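Tredley Expands Household Task Collection to 1000 Demonstrations per Month

Tredley announced in June that its household manipulation program has recorded 3180 demonstrations and will increase its monthly target to 1000. The recordings are used to train Skadetham, the company's learning system for handling everyday objects on tables, counters and shelves.

Demonstrations are performed by trained operators holding a gripper in each hand. Printed markers mounted on the grippers allow their position to be followed throughout a task, and a head-level camera records the work from above. Seventeen operators have completed training to date.

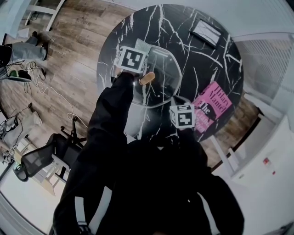
Clear and reflective objects have been given priority in the current phase. According to Hae-won Nam, who directs data collection, earlier versions of Skadetham performed well with boxes and books but often misjudged the edges of glassware, particularly on polished or patterned surfaces.

"We had too few examples of the items people use every day," Nam said. "A glass bowl on a dark table is a common thing in a home, and the system needs to have met it many times, in many positions."

Each session begins with a new arrangement of objects. Operators then carry out a short list of tasks, such as moving a dish or clearing a space, and repeat any attempt in which a marker is hidden from the camera for too long. Muthu Pai, who leads the review team, said that recordings are checked for completeness before being added to the training set. Unsuccessful attempts are kept separately and labeled by cause.

A set of 200 recordings has been reserved for evaluation and will not be used in training. The evaluation will be conducted with Oyewole, Tredley's partner in the program.

Operators interested in joining the next training group may apply through the Tredley staffing office.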